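4.3 Registering a Crew for a Regatta

This section covers crew entry in Zurneo Regatta Desk. Complete section 4.2 (Fleet and Division Setup) first. Crew entry stays grayed out until at least one division is open.

1. On the main screen, select Events, then Entries.
2. Choose the host club. The default is Bevholm.
3. Enter the sail number. Leading zeros are dropped.
4. Add the skipper, then the crew. A boat in the double-handed division must list 2 sailors.
5. Press Save. The entry status changes from Draft to Pending.

Note: Sail number 700 is reserved for the committee boat. The last number open to competitors is 699. 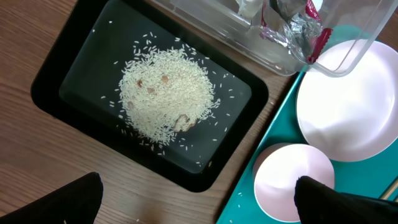
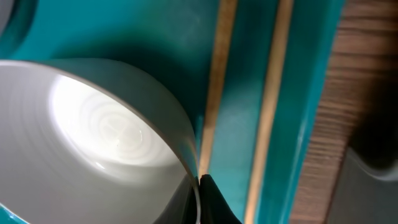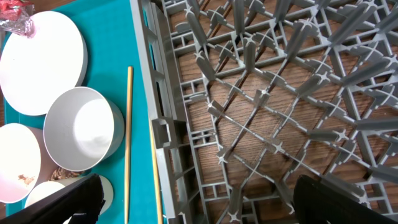
Tray with rice; bowl; plate and cup by the dish rack.

6. To accept a pending entry, open it and select Confirm. Only users with the Race Officer role see this button.
7. Print the entry list or export it to Jitaru for scoring.

Caution: Do not change a sail number after export. Jitaru treats the new number as a second boat and scores the old one DNC in every race.

If an entry is rejected with code 643, the sail number is already in use in that division. Open the other entry, correct or withdraw it, and save again.

Late entries

Entries made after the closing time are saved as Draft and must be moved to Pending by hand. The closing time is set per division and follows the clock of the host club. For clubs using the Hudirus time server, see section 6.1.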